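Four minutes and a bit before doors: talking to the organiser of the Stildale winter music night

4 min read
Print | E-mail
155 shares | 8 comments

She's late, then she's early, then she's on the phone again. Twenty minutes, she says, maybe less, the sound desk is coming at four and somebody has to let it in. We sit down anyway.

The Stildale night is in its sixth year. Started in the back bar of a pub, now in the old Kondik hall with a proper stage and a kitchen out the side. Capacity 844, which she says like she still doesn't quite believe it.

"First year we had 100 people and we ran out of chairs," she says. "I thought that was it, I thought that was as big as it'd ever get. I was stoked with 100."

Last year's total through the door, over both nights, was 1505. This year one night only. Why?

"Tired," she says. Laughs. "No, look, two nights meant every band got a half-full room. One night, one big room. The bands would rather play to a crowd, and so would I."

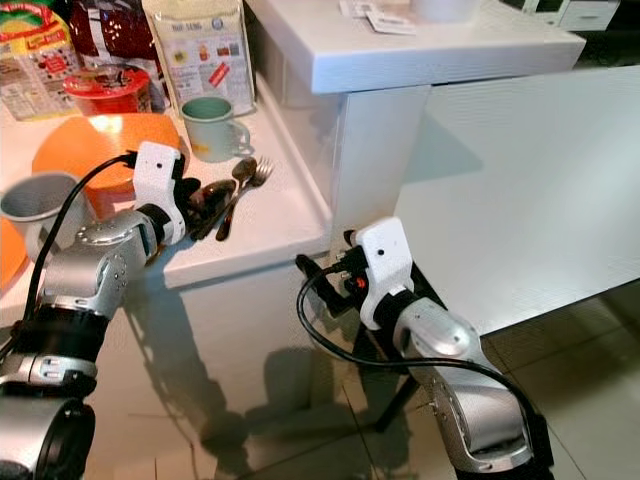
Cutlery on the white countertop.

The bill is mixed, as always. A choir opening, then two solo sets, then Flallari, the seven-piece who closed the second night last year and had the whole floor singing in a language most of the floor doesn't speak. They go on at half nine. Poetry in the changeovers, which was a fight.

"People told me you can't put a poet on while a drum kit's being moved. You can. You just need a loud poet."

Food is by the Mbeki kitchen again. Rice, two curries, a flatbread, and something sweet she won't tell me about. It's in the ticket price this time. Last year it wasn't and the queue for the EFTPOS machine went out into the carpark, in the rain, with half the people in it missing the second act. She brings this up three times without me asking.

"I had emails about that queue until October." 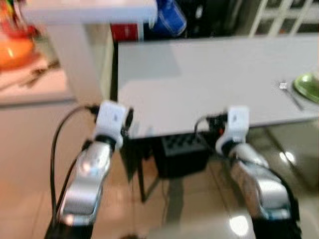 On money she's blunt. The ticket covers the hall, the sound hire and the performers, in that order, and every act gets the same fee. Opening or closing, doesn't matter. One band pulled out over it a few years back and she hasn't asked them again.

"It's a small town gig. If you want a headliner's fee go and headline somewhere. Everyone here gets paid, and they get paid on the night, in an envelope. I've played enough gigs where the money was coming next week."

She did play, for years. Bass, mostly, in a covers band that worked the bowling clubs up and down the coast. Will she get up this time? A long pause, another look at the phone.

"There's been talk of one song. I havent said yes."

What about the neighbours? There was a noise complaint two years ago, well publicised, and a fair bit of muttering at the time about moving the whole thing out to the showgrounds. She rolls her eyes. The finish is eleven sharp now and the side doors stay shut after nine. No complaints last year, and most of that street comes along these days anyway. 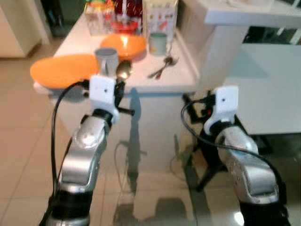 The under-eighteens slot is new. Three local acts, fifteen minutes each, straight after the choir. She'd wanted it from the start but couldn't find the time in the running order, and dropping the second night somehow made it easier. All original songs, that was the only rule.

"One of them sent me a demo recorded in a wardrobe and it's better then half of what I get from grown adults with managers."

Favourite memory so far? She goes quiet for a sec. Year three, she says, the power went halfway through the last set, and the band just kept going. No mics, no lights, people holding up their phones. Two songs like that before it came back on.

"And everyone booed when the lights came on. I loved that."

Her phone goes. It's the sound desk, they're at the wrong hall. She's up and halfway out the door with her keys, calling back over her shoulder that doors are at six and to bring a jumper, the heating's ordinary.

12 comments on our page | E-mail this story | Print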